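The box that remembers everything

Feb 24, 2018

I've been putting off writing this one up for ages, mostly because it's a story about a gearbox seal and I wasn't sure how many of you would sit still for it. But a few people wrote in after the last post asking how we look after the old palletizing cell at Pindside, so put the kettle on and I'll go through it properly.

For anyone new, the cell is a four-axis arm that stacks cartons onto pallets at the end of the packing line. It came to us secondhand, along with a Drulora vacuum head that had already seen a fair bit of life, and we bolted the pair together inside a cage that was never quite big enough. If you want to get at the back of the arm you go in sideways, breathing in, and you come out with grease on one shoulder. I've got a jacket that will never be its old colour again.

The trouble began with a small weep of oil below the second axis. You could wipe it off in the morning and by the end of the shift there'd be a shiny patch back in the same spot, no bigger than a thumbnail. A weep like that will let you ignore it for a good long while, and I'll admit I did ignore it, for longer than I should have. Then the arm started stopping short at the bottom of its reach. The controller threw a following error, code 133, which on this machine means the joint isn't getting where it's been told to go quickly enough. You'd clear it, it would run 77 cartons or so without a murmur, and then it would do the same thing again right when you'd sat down to your sandwich.

My first thought was the brake, because a dragging brake feels a lot like that. So we parked the arm on its transport pins, locked out the power, hung the tags, and I had the cover off for most of an afternoon. The brake was fine. The motor plug was fine too, though I cleaned it anyway since I was in there and it seemed rude not to. What I did find, once I'd pulled the level plug on the gearbox, was that hardly anything came out of it. The oil was well down, and what was left had gone the colour of strong tea.

Now, a proper refill on that axis takes a certain grade of oil, and the label on the casting had been painted over by somebody before our time. (Why do people paint over labels? I've scraped more machinery enamel off data plates than I care to think about.) The manual that came with the arm covers three different sizes and gives a different fill for each. I could have guessed from the reach, but guessing with a gearbox makes me itchy, and the seal we needed had changed partway through production as well.

So I did what I always end up doing and went to the paperwork. We've never had a fancy maintenance system. When the cell was first set up I started keeping a slip for every job, parts and hours and a signature at the bottom, and they've gone into a box ever since. People have been gently teasing me over it for years. There's a spreadsheet now as well, and it's a perfectly good spreadsheet, but it only goes back so far and it doesn't have anybody's scribbles on it.
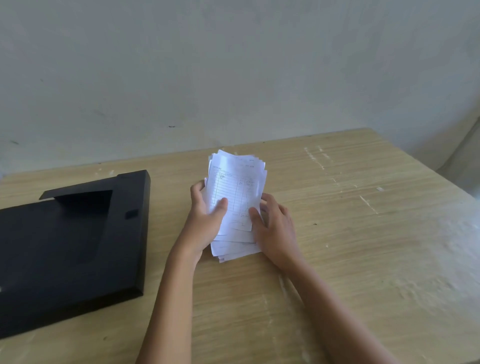 The one I was after turned up well down the pile, from the last time that axis was opened. It had the oil grade, the fill, and the part number for the seal, which we'd bought through Goh, and there was a little note to say the new seal had gone in at 682 running hours after the service before it. I felt quite fond of whoever wrote that down. It might have been me, I honestly couldn't swear to the handwriting.

With the right number in hand the rest was plain work. We drained what remained, flushed it once with clean oil, and drew the motor off its flange — slowly, with a strap on it, because it's heavier than it looks and there's nowhere to put your feet. The old seal had a hard flat spot on the lip. The new one went in with a ring of pipe we keep for a driver, tapped a bit at a time all the way round. Then we filled it from the bottom port until it showed at the level plug, which takes forever and is a lovely job if you like standing still.

After that it was a matter of checking the zero marks, running the joint through at low speed with the teach pendant, and gradually bringing it back up. It's done 130 hours since and the rag I tied under the flange is still clean. The error hasn't come back either.

Next on the list is the vacuum head, which has a cup that lets go a touch early on the bigger cartons from the Domasia order. I suspect a hose, but I've ordered a new check valve too, and while I wait for it I'm going to scrape the paint off that label.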